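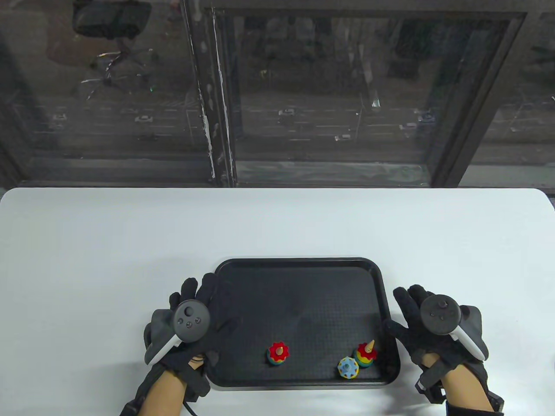

Piezas de colores sobre una bandeja negra.

El juguete de madera ha vuelto, y ha vuelto caro. En Tornine, una tienda con más velas que niños, un juego de apilar cuesta 26 euros y viene con un folleto sobre la calma. Mi hijo leyó el folleto a su manera: se lo comió.

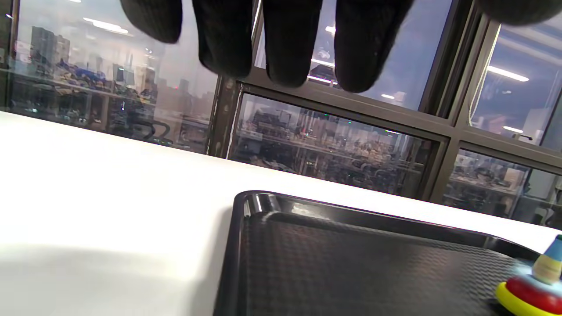

La calma, según el fabricante, llega a los 8 minutos. En casa llegó antes -- el crío se durmió y los adultos seguimos jugando hasta que hubo que discutir de quién era el turno.

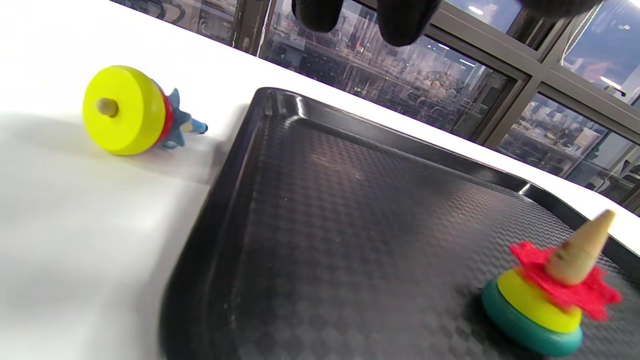 DRESBRIDGE, octubre

La feria del juguete reunió a 2.595 visitantes, casi todos sin hijos a la vista. Dos puestos vendían peonzas. El tercero vendía café, y fue el único con cola.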